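Setting Up the Cutlery Drawer in a Shared Kitchen

Guidance for residents and staff, Morgan House
Prepared by Lamai Yensuk, Residential Services
Revised in July

These instructions apply to the top drawer beside the sink in each shared kitchen. Please read them through before starting. The work takes about 45 minutes and can be done by one person.

Before you begin

You will need a clean dish cloth, mild dish soap, a dry towel, a tape measure and a screwdriver. Clear enough counter space to lay out the full contents of the drawer. Items that normally stay on the counter may remain there, provided they are moved back from the front edge.

Step 1. Check the handle

Hold the bar handle near each end in turn and press gently up and down. It should not shift against the wood. If it does, open the drawer and tighten the 2 screws from the inside. Stop as soon as the handle is firm. Overtightening will crush the wood around the screw hole, and the drawer front may then have to be replaced. 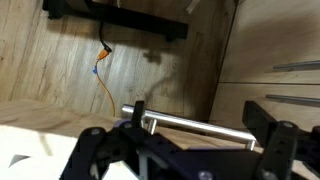

Stainless steel handles should be wiped along their length with a damp cloth and dried at once. Do not use scouring pads. Remember to clean behind the bar, where grease collects and is easily missed.

Step 2. Empty and clean the drawer

Remove all utensils and lift out the organizer. Wash the organizer in warm, soapy water and set it aside to dry. Wipe the inside of the drawer with a cloth that has been wrung out well - standing water will damage the wood. Leave the drawer open until it is dry to the touch.

Step 3. Fit the organizer

Measure the inside width and depth of the drawer before ordering a new organizer. Kitchens on the Hurkberg side have slightly narrower drawers, and the standard size will not fit. Place the organizer flat against the back of the drawer, then close the drawer slowly to confirm that nothing catches.

Step 4. Return the utensils

Forks, knives and spoons each have their own compartment, with handles facing the front. Cooking utensils go in the long rear compartment if they lie flat.
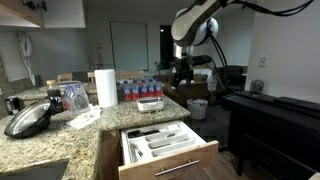
Sharp knives must not be stored in this drawer. They belong in the block supplied to each kitchen. Pot lids are kept with the pots in the lower cabinet, and cloths should be hung up to dry at the end of the evening.

Replacement parts

Handles, screws and organizers may be requested from the Residential Services desk in Room 101. Please give the kitchen number and the drawer measurements with your request.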